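가사 및 작업장 자동화 로봇

가사 및 작업장 자동화 로봇은 가정이나 소규모 작업장, 매장, 사무실에서 사람이 손으로 하던 잡일을 대신하도록 만든 기계를 통틀어 이르는 말이다. 빨래 개기, 바닥 치우기, 물건 정리, 계산대 보조, 부품 나르기 같은 일이 여기에 들어간다. 울타리 안에서 같은 동작을 되풀이하는 전통적 산업용 로봇과 달리, 매번 조금씩 모양이 달라지는 환경에서 움직여야 한다는 점이 이 분야의 가장 큰 특징이자 가장 흥미로운 대목이다.

이 문서의 내용은 2020년 5월 3일 기준이다.

목차
1 개요
2 역사
3 주요 작업 영역
4 물건을 쥐는 기술
5 사람과 주고받기
6 평가 방법
7 한계와 과제
8 같이 보기

1 개요

집안일은 사람에게는 쉬워 보이지만 기계에는 까다롭다. 접시 한 장을 식기세척기에 넣으려면 접시를 알아보고, 어디를 잡을지 정하고, 다른 그릇과 부딪치지 않게 길을 찾아야 한다. 공장에서는 부품이 늘 같은 자리에 오도록 설비를 맞추면 되지만 부엌에서는 어제의 컵이 오늘도 그 자리에 있으리라는 보장이 없다.

그런데도 발전 속도는 놀랍다. 한때는 정해진 위치의 블록 하나를 집는 것만으로도 훌륭한 시연이었는데, 지금은 처음 보는 물건을 집어 상자에 담는 기계를 여러 연구실에서 볼 수 있다. 물론 시연과 실사용 사이의 거리는 아직 멀다.

2 역사

가정용 자동화의 출발점은 한 가지 일만 하는 기계였다. 세탁기와 식기세척기는 사람이 물건을 넣고 빼 주는 대신 나머지 과정을 통째로 맡았다. 로봇 청소기는 여기서 한 걸음 나아가 기계가 스스로 집 안을 돌아다니게 했다. 바닥이라는 평면만 다루고, 팔이 없으며, 실수해도 큰일이 나지 않는다는 점이 보급에 크게 유리했다.

팔이 달린 이동 로봇은 그다음 단계에 해당한다. 초기 기종은 무겁고 느렸고 수건 한 장을 개는 데도 긴 시간이 걸렸다. 이후 깊이 카메라가 값싸지고 학습 기반 제어가 퍼지면서 연구의 무게 중심이 '어떻게 움직일 것인가'에서 '무엇을 보고 배울 것인가'로 옮겨 갔다. Brikus 프로젝트는 이 시기에 시작된 공개 실험으로, 가사 동작 11종을 정해 놓고 여러 기종으로 같은 과제를 반복했다.

3 주요 작업 영역

바닥 청소. 가장 성숙한 영역이다. 다만 전선이나 양말처럼 바닥에 놓인 물건을 먼저 치워야 하는 문제가 남아 있어, 청소기와 로봇 팔을 묶으려는 시도가 이어진다.

정리 정돈. 흩어진 물건을 제자리에 돌려놓는 일이다. 물건을 집는 것보다 '제자리'가 어디인지 아는 쪽이 더 어렵다고 보는 연구자도 많다. 집마다 규칙이 다르고, 같은 집에서도 식구마다 생각이 다르기 때문이다.

빨래와 직물. 천은 쥐는 순간 모양이 바뀐다. 수건처럼 네모난 천은 꽤 잘 다루게 되었으나 뒤집힌 소매나 이불 커버는 여전히 난제로 꼽힌다.

작업장 보조. 공구 건네기, 상자 옮기기, 부품 분류 등이 해당한다. 바닥에 구역을 정하고 조명을 일정하게 유지할 수 있어 가정보다 조건이 좋다. Van Hecke 작업장 시험에서는 분류 과제 582회 가운데 547회가 사람의 개입 없이 끝났다.

4 물건을 쥐는 기술

로봇 손은 크게 두 손가락 집게, 여러 관절을 가진 다지(多指) 손, 흡착식으로 나뉜다. 집게는 구조가 단순하고 튼튼해서 가장 널리 쓰인다. 관절이 있는 손가락은 물체의 윤곽에 맞추어 굽힐 수 있어 모양이 고르지 않은 물건에 강하다.

특히 재미있는 대상은 솜이나 단열재, 충전재처럼 부풀어 있는 재료다. 표면이 어디인지부터 모호하고, 너무 세게 쥐면 납작해지며, 살살 쥐면 일부만 뜯겨 나온다. 힘 센서로 느끼려 해도 저항이 거의 없어 접촉한 순간을 놓치기 쉽다. 카메라를 손목 가까이에 달면 손가락과 대상을 한 화면에서 볼 수 있다는 이점이 있지만, 로봇 자신의 팔과 외피가 시야를 상당 부분 가리기도 한다.
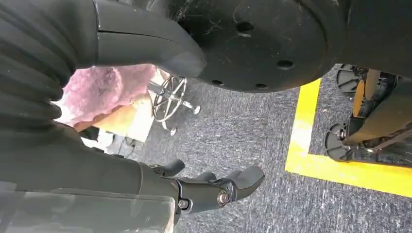

푹신하고 모양이 없는 물건도 로봇이 집을 수 있는가?
집을 수는 있으나 성공률이 단단한 물건보다 떨어진다. 손가락을 넓게 벌려 아래쪽까지 감싼 뒤 천천히 오므리는 방식이 흔히 쓰이고, 들어 올린 다음 카메라로 다시 확인해 덜 잡혔으면 한 번 더 시도하도록 짜는 경우가 많다.

이동 로봇에서는 손만큼 바퀴와 몸체도 중요하다. 카펫 위에서는 바퀴가 조금씩 밀리고, 이 작은 오차가 팔 끝에서는 몇 배로 커진다. 그래서 목표물 앞에 도착한 뒤 위치를 다시 재는 절차를 두는 것이 일반적이다. 의자 다리나 케이블처럼 가늘고 낮은 장애물은 센서가 놓치기 쉬운 대표적인 물체다.

5 사람과 주고받기

물건을 건네고 받는 동작은 영어로 핸드오버(handover)라고 하며, 가사와 매장 업무 양쪽에서 빠지지 않는다. 사람끼리는 상대의 시선과 손의 기울기만 보고도 언제 놓을지 안다. 로봇은 이 시점을 힘의 변화나 영상으로 추정해야 한다. 너무 일찍 놓으면 떨어뜨리고, 너무 늦게 놓으면 사람과 물건을 두고 줄다리기를 하게 된다!

카드처럼 얇은 물건은 한층 어렵다. 책상에 납작하게 놓인 카드는 손가락이 들어갈 틈이 없어 모서리 쪽으로 밀어낸 다음 집거나, 칸이 나뉜 상자에 세워 두는 편법을 쓴다. 계산대 업무를 본뜬 과제에서는 카드를 받아 카드 단말기에 대고 다시 돌려주는 과정 전체를 하나로 묶어 다룬다. 사람이 책상 건너편에 앉아 손을 뻗으면 로봇의 집게와 사람의 손이 아주 가까워지므로 속도와 힘을 낮게 제한한다.
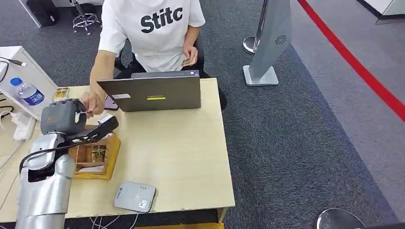 계산대 일을 로봇에게 통째로 맡길 수 있는가?
아직은 사람이 곁에 있어야 한다. 카드를 받고 돌려주는 동작 하나하나는 가능해졌지만, 손님이 카드를 거꾸로 내밀거나 도중에 마음을 바꾸는 상황까지 매끄럽게 넘기는 기계는 드물다.

Pliveck 시험에서는 참가자 37명이 로봇과 카드를 주고받았는데, 불편한 점으로 가장 많이 꼽힌 것은 실수가 아니라 느린 속도였다. 로봇이 멈춰 있는 동안 고장인지 생각 중인지 알 수 없다는 의견도 있었다. 이후 손목에 불빛을 달거나 고개를 살짝 돌려 다음 동작을 예고하는 설계가 시도되었다.

6 평가 방법

같은 과제라도 무엇을 성공으로 치느냐에 따라 결과가 크게 달라진다. 흔히 쓰는 기준은 다음과 같다.

완료율: 정해진 시간 안에 과제를 끝낸 비율
개입 횟수: 사람이 손을 대거나 원격으로 도와준 횟수
소요 시간: 사람이 같은 일을 할 때와 견준 시간
회복 능력: 떨어뜨리거나 놓친 뒤 스스로 다시 시도하는지 여부

Mastden 평가표는 이 가운데 회복 능력에 가장 높은 가중치를 둔다. 집에서 쓰는 기계라면 실수를 전혀 안 하는 것보다 실수한 뒤 스스로 수습하는 편이 쓸모 있다는 판단에서다. 반면 작업장에서는 소요 시간을 우선하는 평가가 많아 두 결과를 그대로 견주기는 어렵다.

7 한계와 과제

가장 자주 지적되는 것은 일반화 문제다. 한 부엌에서 익힌 동작이 옆집 부엌에서는 통하지 않는 일이 흔하다. 투명한 물병, 번쩍이는 금속 기둥, 강한 빛으로 하얗게 날아간 표면도 카메라를 쉽게 속인다.

가격과 안전도 걸림돌이다. 팔이 강하면 무거운 것을 들 수 있지만 그만큼 위험하고, 약하면 안전한 대신 냄비 하나 옮기기가 벅차다. 소음, 배터리 시간, 집 안 영상을 누가 보관하느냐 하는 사생활 문제도 함께 논의된다.

그럼에도 기대를 걸 만한 이유는 많다. 학습용 자료가 빠르게 쌓이고 있고, 로봇 손의 부품값도 내려가는 추세다. 모든 집안일을 해내는 한 대의 기계보다는 식탁 치우기나 수건 개기처럼 범위가 좁은 일을 믿고 맡길 수 있는 기계가 먼저 나올 것이라는 전망이 우세하다.

8 같이 보기

로봇 청소기
협동 로봇
엔드 이펙터
모방 학습
인간-로봇 상호작용

분류: 로봇공학 | 가정 자동화 | 서비스 로봇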